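Moving my tab hoard out of the browser session

I have been running the same browser profile for a long while, and by April the session restore file had become the single largest point of failure on my machine. I had 223 tabs open across three windows. Most were suspended, a few were playing audio I could not locate, and one was a shipping tracker for a parcel delivered in summer.

What follows is what I changed, mostly for my own reference. I use a Chromium-based browser on Linux at home and on Windows at work, and I wanted the same arrangement on both.

The original setup

I was using an extension called Gedby to suspend inactive tabs. It did its job, in that memory use stayed tolerable, but it did so by replacing the page with its own placeholder URL. The consequence is that the real address lives inside a query string attached to the extension's ID. If the extension is removed, disabled by policy, or updated under a new ID, every suspended tab points at nothing. You can recover them by exporting the session and running a find and replace on the prefix, then decoding the remainder. I have now done this twice and don't recommend it as a hobby.

The browser's built-in memory saver does not rewrite the address. It discards the renderer and leaves the tab strip entry alone. On the work laptop it performs as well as Gedby did, near enough, and there's one less extension with permission to read everything I visit.
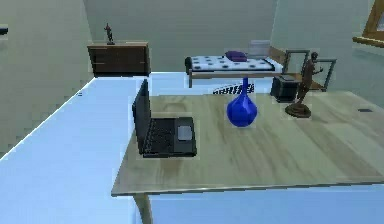
Laptop, vase, statuette, desk.

Candidates

I tried two replacements for the storage side of the problem, meaning the tabs I wanted to keep but did not want open.

Fultwood saves a window as a named collection and closes it. Collections sync through its own server, which requires an account. The interface is quick and the keyboard shortcuts can be remapped, including the one for saving, which by default collides with the bookmark manager. Export is available as JSON or plain HTML. The JSON export drops the order of tabs within a group. I sent in a bug report and received a form reply, so I assume it is in a queue.

Prumberg takes the opposite approach and writes everything to the native bookmarks tree, one folder per window. There is no account, and sync is whatever the browser already does. It is slower to open, noticeably so past 300 entries in a folder, and the search only matches titles. It is also unmaintained, judging by the changelog. I stayed with it anyway. Bookmarks are a format I can read with a text editor, and if the extension disappears the folders stay put.

Permissions

Before installing either one I read the manifest. This takes a couple of minutes. Unpack the extension, open manifest.json, and look at "permissions" and "host_permissions". A tab manager has a legitimate need for "tabs" and "storage", and in Prumberg's case "bookmarks". It does not need access to all URLs. Fultwood asks for all URLs in order to generate thumbnails. The thumbnails can be turned off, but the permission isn't optional and is requested at install regardless. You can restrict it afterwards by setting site access to "on click" in the extension's details page, and saving collections still works.
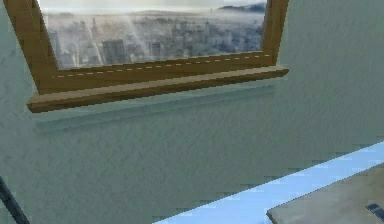
The migration itself took an evening. I exported the session as a list of URLs, sorted it by domain, and removed duplicates, which brought the count down to 122. A good share of the duplicates were search result pages for the same query, plus many copies of the same colour profile documentation. I then opened what was left in batches and filed each batch with Prumberg before opening the next. Opening the lot at once is possible, but two sites rate-limited me and returned error pages, and an error page bookmarks under the title "Just a moment", so it is hard to find again.

One note on sync. Native bookmark sync does not like large bulk changes. After the second batch the work machine showed the folders but left some of them empty, and they filled in only after I signed out and back in. I would suggest making a local HTML export first – the option is under the three-dot menu in the bookmark manager – and keeping it somewhere outside the profile directory.

Current state

I run 4 extensions now: an ad blocker, a password manager, Prumberg, and Lindqvist, which does nothing except display the tab count in the toolbar and turn the number red past a limit I set. It requests the "tabs" permission and no others. The limit is currently 30. I was over it when I started this post.

Still to do: find out whether vertical tabs can be enabled on the work build without a policy change, and write a small script to check the bookmarks file for dead links once a month. The file is plain JSON in the profile folder, so the script should be short. I'll post it when it handles redirects properly.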